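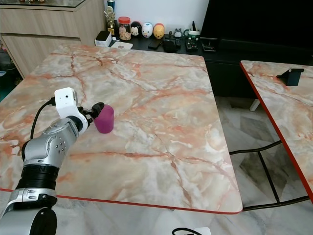 Marble begins as limestone, a rock made mostly from the shells and skeletons of tiny sea creatures. When limestone is buried deep underground, it is heated and squeezed for a very long time. The rock does not melt. Its grains grow into new crystals that lock tightly together, and the result is marble. The colored lines that run through many pieces are called veins. On the tabletop in the picture, orange and rust-colored veins branch across a pale cream and grey background. A pattern like this may be natural stone, or it may be a printed copy of one, and a picture alone is often not enough to tell the two apart.

Reading time: 2 minutes

Where do the colors come from?

Pure marble is white. Other colors appear when different materials were mixed into the limestone before it changed. Iron can make red, orange, yellow, or brown. Carbon from ancient plants and animals can make grey or black. Green marble often contains a mineral called serpentine.

Veins form in several ways. Sometimes thin layers of clay or sand lay inside the limestone and were folded as the rock was squeezed. Sometimes the rock cracked, and water carrying minerals moved through the cracks. The minerals stayed behind and filled the gaps – a little like glue in a broken plate.

Search this site Enter a word Go

From the quarry to the museum

Marble is taken from the ground at a place called a quarry. Workers at the Tusteck quarry, near Brovolton, cut large blocks using a wire covered with tiny pieces of diamond. One block in the Tiltmont Museum of Rocks and Minerals weighs some 20 tons. It was cut into slabs on one side so that visitors can follow a single vein from slab to slab.

The museum holds 896 samples of stone, and 32 of them are marble. Marisa Morelli, the museum's curator of rocks, asks young visitors to look at the edge of a sample as well as the top. In natural stone, a vein usually continues down into the edge. In a printed copy, the pattern may stop at the surface or repeat itself.

Is marble hard?

Marble is softer than many people expect. A steel nail can scratch it. Lemon juice and vinegar can leave dull marks on it, as acids react with a mineral in marble called calcite. Granite is much harder and is often chosen for outdoor steps.

Words to know

Calcite: the main mineral in limestone and marble.
Metamorphic rock: rock that has been changed by heat, pressure, or both.
Quarry: a place where stone is cut from the ground.
Slab: a wide, flat piece of stone.

School groups may handle samples in the Marras Room on Wednesday mornings. An adult must be present.

Last updated: December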